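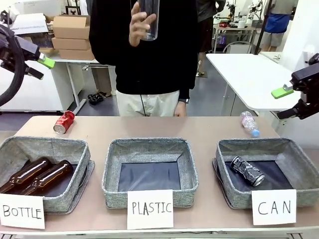 September 7, 2023 — Gornen, which builds end effectors for light industrial arms, has published first results from a comparison of two grippers on a container-sorting task. The trials were run in July at the company's test lab in Lindholm and covered bottles, cans and plastic containers presented by hand on an open tabletop.

The first gripper is Gornen's own parallel unit with soft green fingertip pads. The second is the Tistik, a stiffer design in black housing with a shorter stroke and a higher closing force. Both were driven by the same controller software, Vasa 2, and both used the same grasp planner with no per-object tuning. Only the fingertip geometry and the force limit were changed between runs.

Each run began with the three target bins in fixed positions and the containers on their sides or upright behind them. A run was scored on placement alone. An object dropped outside its bin counted as a failure, as did any grasp that needed a second attempt. Cycle time was logged but has not been released.

On glass bottles, the padded gripper placed 91 percent of objects on the first attempt, against 80 percent for the Tistik. Most of the Tistik's misses were traced to rotation of the bottle after closure, when the fingers met the glass at the shoulder and the neck swung down during the lift. The padded unit showed the same fault less often. Gornen puts the difference down to contact area and says friction was not measured separately.

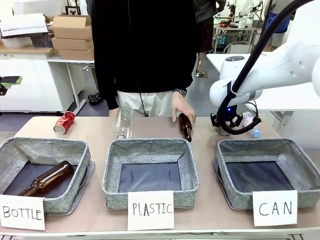

Glass bottles, cans and clear plastic containers set out for sorting into three labeled bins.

Clear plastic was harder for both units. The padded gripper placed 65 percent of the plastic containers, and the Tistik came out level with it. According to the test notes, the limiting factor was depth sensing and not the hand: transparent walls returned few usable points, and the planner often set the approach too low. Empty bottles standing upright were also pushed over by the lower finger before closure.

Cans gave the least trouble. Both grippers held them across the body, and the remaining errors came at release, when a can rolled against the bin wall and tipped over the rim. Lowering the release height removed most of these — at the cost of a slower cycle.

Gornen plans to repeat the plastic runs with a second depth camera mounted at table height. A revised force profile for the Tistik will be tested in the same series. The company has not set a date for either.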